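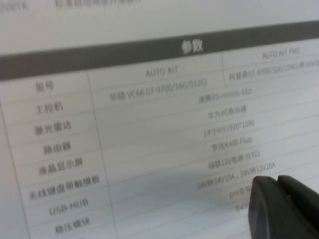 Photo: Femirex

Product sheets must match the buyer's language, Brunberg council says

Stores in Brunberg will have to hand over product information in the local language with any electrical item or tool kit they sell, under a rule approved by the town council this week. It takes effect in September.

The rule covers imported goods sold in stores and at the market on Elton Street. Sellers may still include the maker's original sheet, in Chinese or any other language, but a translated copy has to go in the box or be given out at the counter. Tables of parameters count as product information and must be translated in full, including column headings other than model names.

Stores have 90 days to deal with stock they already hold. After that, a first offense brings a written warning and a second a fine of up to 1,000 crowns. Secondhand goods are exempt.

The council's consumer office received 7 complaints on the subject last year, and 4 of them involved car accessories. Most came from buyers who could not tell which of two similar models they had bought.

Femirex, which runs a translation service for importers, said it expects more work over the summer. Šimek, a hardware store near the station, said it already prints its own sheets and keeps them in a binder by the register — customers can ask for a copy at no charge.

A list of the goods covered is available at the town hall front desk. Questions from sellers will be taken there until 4 p.m. on working days.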